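Janddale workshop teaches robot arms by remote control

30/06/2022

A small team in Janddale has spent the spring teaching a pair of robot arms to sort and pack parts by steering them from across the room. The company, Urent, said it has now recorded 2,343 runs of the work, each one led by a person from start to finish.

The method does away with most of the programming that a packing line would normally need. An operator sits at a desk and moves a small hand-held copy of the arm. The real arm follows, and the computer stores every joint position along with video from the cameras. Later, software is trained on those recordings and tries the same job alone.

"We used to write out each move, and one new part could cost us a week," said Nahom Tamiru, who runs the project. "Now I hand the controls to someone who has packed these parts for years and ask them to do it the way they always do."

The operators come from the packing floor. Ebise Gebretsadik had never used the equipment before May and has since recorded 876 runs, the most of anyone on the team. She said the hardest thing to get used to was the lack of feeling in the controls.

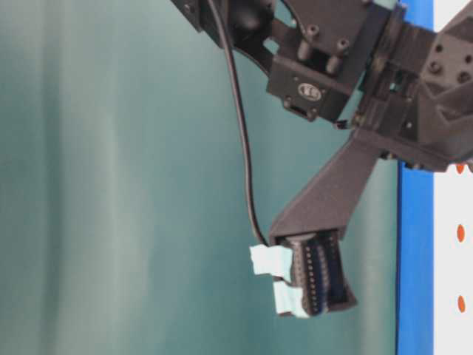 "You can't tell how hard you are squeezing, so you watch the fingertips," she said. "If you rush, the part turns in the grip and you have to throw the run out."

Runs that go wrong are marked and kept in a separate folder. Abenezer Mersha, who checks the recordings, said he also removes runs in which the operator stops for a long time, as the software tends to copy the pause.

Each session lasts 20 minutes, followed by a break. Urent tried longer ones at first but found that the runs near the end were slower and less steady.

Results so far are mixed. In the latest test the trained software placed 78 percent of the parts correctly with no help from an operator. Small round parts gave it the most trouble. When the software gets stuck, an operator can take over, finish the move and add the correction to the training set.

The parts used in the tests were supplied by Dinsa, a local maker of door and window fittings. Yara Semaan, the firm's production manager, said it has not decided whether to put the arms on its own line. She wants to see them work through a full shift first.

Urent plans to record a second task next, in which both arms fold and close a carton together. Hawi Teshome will lead that work and is training two more operators from the packing floor.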